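About us

Share 29 · Comments 2

Hustano is a small language school in the town of Flornivwood. We teach English, Swedish and Portuguese to adults, and on some evenings also to older teenagers who come together with a parent. We are not a big school and we do not wish to become one. At present we have 99 students, and we know all of them by name.

The school began in two rooms over the Magnusson bakery. In that time we had one blackboard, a set of chairs which did not match, and a heater that made so much noise that the teacher had to turn it off before every listening exercise. Many of our first students worked in the bakery or in the shops of the same street. They came to us after work, tired and often hungry, and so from the first month it was usual to have something to eat on the table during the lesson. This habit has remained with us. Today we have our own floor in the Nindov building, with four classrooms, a reading room and a kitchen, and the heater is quiet. 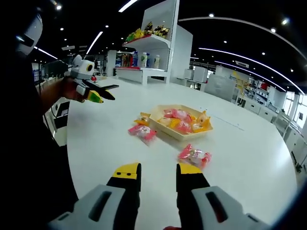

Snacks in the tray, pink and yellow packets.

We are often asked which method we use. It is a fair question and we try to answer it simply. We use a course book, but we do not follow it page by page. Each lesson starts with fifteen minutes of free talk, when the students speak in pairs on a subject they choose themselves. It may be the weather, a problem with a landlord or the price of fish. The teacher listens and writes down the mistakes, but does not interrupt. After this we look at the mistakes together, without saying who made them. The grammar of the day comes only in the second half of the lesson.

Some students find this order strange in the beginning, especially those who learned languages in a more strict school. We ask them to stay for one month before they decide. Most of them stay longer. For those who want more written exercises, we prepare a separate folder, and the teacher corrects it every week with a green pen. We have used green from the start and we see no need to change.

Our groups have up to eight persons. When a group becomes larger we divide it, even if this costs us money. In a group of twelve the quiet students stop speaking, and after some weeks they stop coming too. We have made this mistake ourselves in our second year, and we lost several good students by it.

All our teachers have learned at least one foreign language as adults. This is a condition for working with us. A person who has stood in a post office and could not find the word for "envelope" will be more patient with a student who is looking for it.

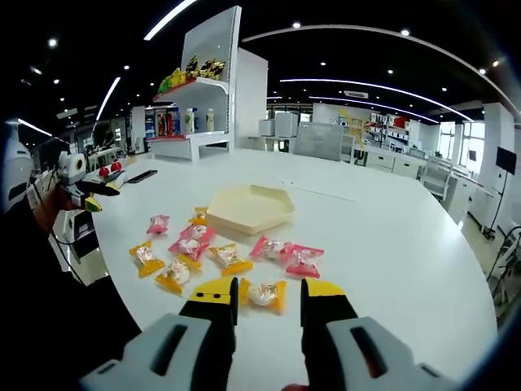
THE BREAK AND THE READING ROOM

Every evening lesson has a break of twenty minutes, at half past seven. Tea and coffee are free of charge, and there is usually something sweet. During the break there is one rule: you speak the language you are learning, also when you ask for the milk. The teachers keep this rule as well, so that the English teacher must ask in Portuguese if she is learning it, and she does not always receive what she wanted.

The reading room is open from three in the afternoon. It has about 2,000 books, most of them given to us by former students and their families. Crime novels are the most borrowed, and after them cookery books. You can take two books at a time and keep them for as long as you need, but please write your name in the notebook by the door. Bilingual dictionaries must stay in the room.

HOW TO JOIN

New courses start in September and in February. Before you join, we invite you for a talk of half an hour, so we can find the right group for you. There is no written test and you do not have to prepare anything. If you are between two levels, you may try one lesson in each of them and then choose.

The fees are paid by the term. If you must stop for reasons of health or work, we keep the rest of your fee for a later course. Please speak with the office, it is open every weekday from two o'clock until the last lesson has ended.

Related
Our courses in February
Swedish for beginners: what to bring
How to find us in the Nindov building
Give your books to the reading room
Teach at Hustano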